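Archivo de la lista > Vestuario en pantalla > Identificación de prendas > Mensaje

Lista: skaremine-vestuario
Asunto: Re: Abrigo verde de la presentadora de Clollura, ¿Bélanger o Moltow?
Fecha: agosto de 2026

Respondo por partes, que en el hilo se han mezclado dos abrigos distintos.

> Buenas. En la ficha del estreno de Clollura consta que la presentadora
> lleva el abrigo cruzado de Bélanger en verde botella, con un precio de
> unos 700 euros. En la web de la marca no lo encuentro en ese color,
> solo en camel y en negro. ¿Puede ser el de Moltow? Los botones se
> parecen mucho y el largo también. Además, en la repetición el abrigo
> sale casi azul y ya no sé qué poner en la casilla de color. Las botas
> las doy por buenas, son las mismas de la promo.

El abrigo del estreno es el de Bélanger. El verde botella se vendió solo en la temporada anterior y por eso no figura en el catálogo actual. Conservo la hoja de producto y coincide en lo que se puede comprobar desde un plano medio: solapa de pico, doble fila de botones forrados, bolsillo de ribete sin tapeta y abertura trasera única. El de Moltow lleva tapeta en los bolsillos y los botones son de cuatro agujeros, vistos. En el plano de la entrada al plató se distingue la tapeta, o más bien su ausencia, durante tres segundos largos.

El segundo abrigo, el del bloque de exteriores, sí es de Moltow. Es recto, no cruzado, y parece el mismo cuando va abierto y con la bufanda encima. Propongo separar las entradas y que la ficha quede así:

1. Estreno, plató. Abrigo cruzado Bélanger, verde botella, lana con poliamida, largo por debajo de la rodilla. Descatalogado. El precio debe ser el de salida, sin el descuento de fin de temporada, y con la nota «precio en el momento de la venta». Si ponemos el rebajado, deja de ser comparable con las demás entradas del programa.

2. Estreno, exteriores. Abrigo recto Moltow, verde oscuro. Composición pendiente: la web solo dice «mezcla de lana», sin porcentajes. Mejor dejar la casilla vacía que copiar la del modelo del año pasado, que cambió de tejido.

3. Botas. No las daría por buenas. Las de la promo tienen la cremallera en la cara interior y la suela dentada; en el estreno la cremallera va detrás. Misma altura de tacón a simple vista, pero otra referencia. Las dejaría como «sin identificar» hasta que haya un plano de cuerpo entero con buena luz.

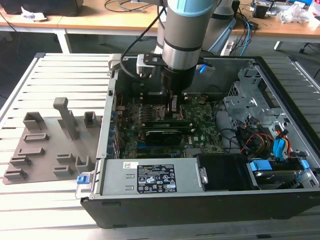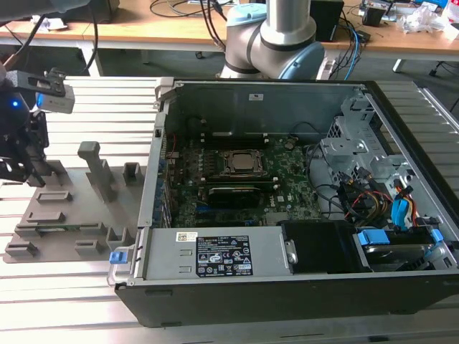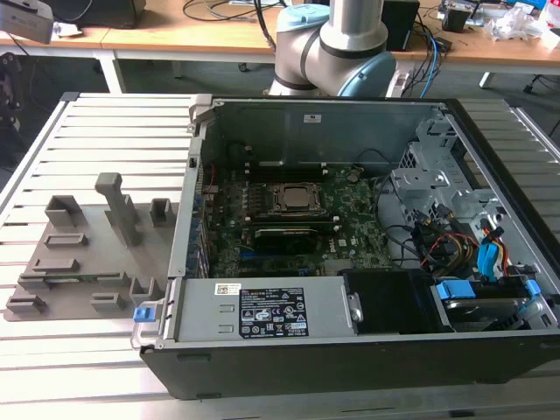
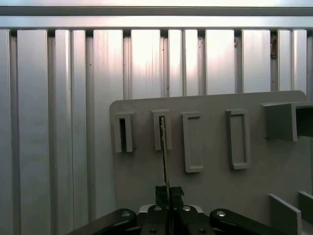 4. Color. Lo que se ve en la repetición no sirve para rellenar la casilla. La versión en línea tiene otro etalonaje y los verdes se van al cian — pasó igual con el vestido de la gala de octubre, que acabó en el archivo como turquesa. La norma de la lista es usar el nombre comercial del color y, entre paréntesis, el aparente en emisión. En este caso: «verde botella (petróleo en la repetición)».

5. Accesorios. El cinturón del bloque de plató no es el del abrigo. El original es del mismo tejido, con hebilla forrada; el que lleva es de piel y más estrecho. Va en entrada aparte, sin marca.

Sobre las tallas

Veo que en varias fichas recientes se está añadiendo la talla «estimada». Pido que se retire. El vestuario de televisión se ajusta con pinzas por la espalda y no hay manera de deducirla desde el frente. Tampoco aporta nada a quien busca la prenda.

Sobre las capturas

Para cotejar botones y costuras hacen falta capturas sin reescalar. He revisado 20 de las que hay subidas al programa y 16 están recomprimidas, con el grano del tejido borrado. Si alguien tiene la grabación de la emisión original, que sustituya al menos las del plano de entrada y las del sofá, que son las dos donde se aprecia la caída de la manga.

Queda por resolver si el pañuelo es de la misma casa que el abrigo. El estampado está en el catálogo de Bélanger, pero el ribete que se ve en pantalla es enrollado a mano y el de la tienda va a máquina. No cambio nada en esa entrada hasta tener respuesta del servicio de atención de la marca, al que escribí con la referencia.

Modifico hoy las entradas 1 y 2. Las botas las dejo a quien abrió la ficha.

Contacto con la administración de la lista | © Skaremine | Volver arriba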